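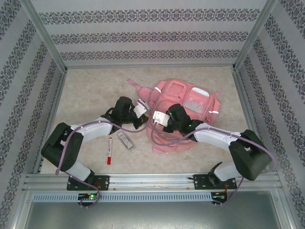
Swapping the wrist cameras, part two

2018-06-01

I said in March that I would write up the camera change once both arms were running with it, and both arms are running with it now. This post covers the cameras, the cable problem that came with them, and the first comparison between the two sets of finger pads I have for the grippers. The controller will have to wait for another post.

For anyone who didn't read the earlier one, this is a pair of tabletop arms on a shared aluminum rail, with a walled work area in front of them. Each arm has a two-finger gripper and its own small camera near the fingers. I use them to test pick and place on ordinary household things.

The old cameras were the Greton ones. They had a good picture but they were heavy for where they sat, and the arm would sag a little at full reach. I could correct for the sag in software, but the correction was different depending on the elbow angle and I got tired of tuning it. The new ones are the small white Kubo modules. They weigh less, and they sit closer to the fingers, so I can see the object for longer before the fingers close around it.

The trade is focus. The Kubo is fixed focus and goes soft when the fingers are nearly on the object. With a big thing like the pink backpack this makes no difference, because there is always a strap or an edge in view. With the marker it does matter. At the last moment before the grasp the barrel is a white blur with a red blur on the end, and I have to trust the position I had a moment earlier. So far that has been good enough if the arm comes in slowly.

Mounting was simple. The bracket that came with the Kubo did not fit my grippers, so I drew a new one and printed it. The first version put the camera too far out, and when the two arms worked close together in the middle the cameras touched before the fingers did. The second version pulls it back a bit. I can now bring the grippers very close to each other over the center of the floor without a collision, which I need for handing things from one arm to the other.

Cables took most of a weekend. I switched to lavender cable for the cameras so I could tell it apart from everything else, and I'm glad I did. It runs up past the elbow to the wrist. My first attempt was too tight. The arm would reach up, the cable would pull on the connector, and the picture would drop out. It took me a while to see that this was the cable, because it only happened in certain poses and it looked like a driver fault in the log. I reinstalled the driver 2 times for nothing. Now there is a slack loop at each arm, hanging below the base. It looks untidy, but I have not had a dropout from it.

If you do this yourself, move every joint to both ends of its range by hand, with the power off, before you tie anything down. I tied it down first.

On to the finger pads. I have the plain ones from Ukow and a softer set from Kavside. I ran the same objects with each, 34 tries per set, mixed between the left arm and the right. A try counted as a miss if the object was not in the gripper at the end of the lift. I did not count near drops or ugly grasps, although there were plenty.

Ukow, plain: 9 misses
Kavside, soft: 4 misses

That is a smaller gap than I expected given the price. Almost all of the Ukow misses were on the marker, which would roll out as the fingers closed. The soft pads give a little and seem to hold it in place. On a small box both sets did fine. When a box lies at an angle to the arm, what decides the try is whether the wrist has turned far enough, and the pads have nothing to do with it.

The backpack is its own problem. Both sets will lift it by the strap. Neither will lift it by the front pocket with any consistency, because the fabric folds and the fingers end up holding a very small pinch of it. The soft pads grip that pinch better, but then they don't let go cleanly, and the bag gets dragged sideways on release. I have been using the strap and leaving the pocket alone.

One thing I don't like about the Kavside pads is that they pick up dust. I wipe them with a damp cloth before each run. If I skip it, they start to slip, and then they are no better than the plain ones. The Ukow pads I have never cleaned and they behave the same as the day I put them on.

A few people asked about the patterned wallpaper on the walls. With plain white walls my tracking had very little to hold on to when the wrist camera was pointed up and away from the floor. The dark damask bands give it something. I did try a printed checkerboard, but it repeats so evenly that the tracker would jump over by one square. The wallpaper repeats too, only less often, and I haven't seen it jump.

For now the Kavside pads stay on both arms and so do the Kubo cameras. The Greton cameras are back in their boxes and I may use one as a fixed overhead view, where the weight doesn't matter. Bracket files are on the downloads page. Use the second version, and check the screw length before you tighten it.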